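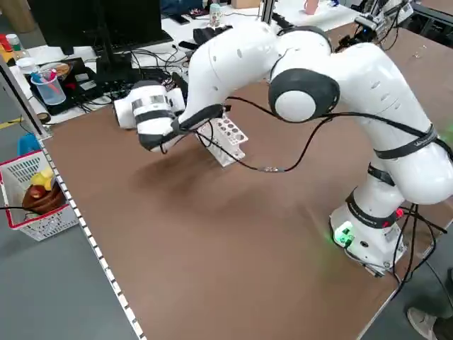
Chapter 3: The Bench and What Stands on It

Most handbooks begin with a drawing of the perfect laboratory bench, every item labelled and in its place. I have yet to work at one. Waltraud Rieger, who taught me at Hikstead, distrusted those drawings and made us lay out our own bench from memory each January. Few of us managed it.

Start with glass. A test tube holds a small sample and is easy to heat or shake. A beaker is wider, pours well and measures badly.
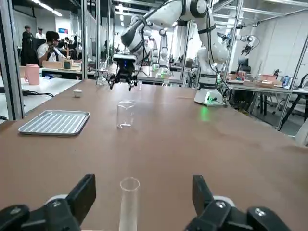 The lines on its side are there to guide you, and students still quote them as if they were law. If a method asks for 20 ml, use a pipette or a measuring cylinder. Wolfram Seidel once claimed that a careful eye was enough – his own results, printed in the Baumgart notes, suggest otherwise.

Weighing deserves the same doubt. A digital scale will show you a figure whether or not it stands level, and the figure always looks sure of itself. Check it against a known weight before you believe it.

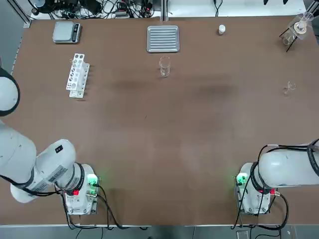

Fig. 3.2 A brown worktable, with a digital scale towards the far side.

Racks are treated as dull, and most books give them a single line. Yet many mix-ups I have seen began with a tube put back in the wrong hole. Label the tube itself – a place in a rack is a poor label.

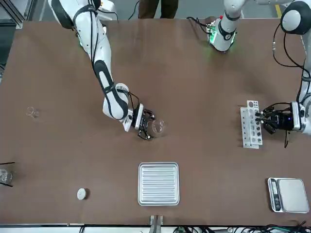 Why not measure liquids in a beaker?
Its markings are too coarse for careful work. Use it for holding, mixing and pouring.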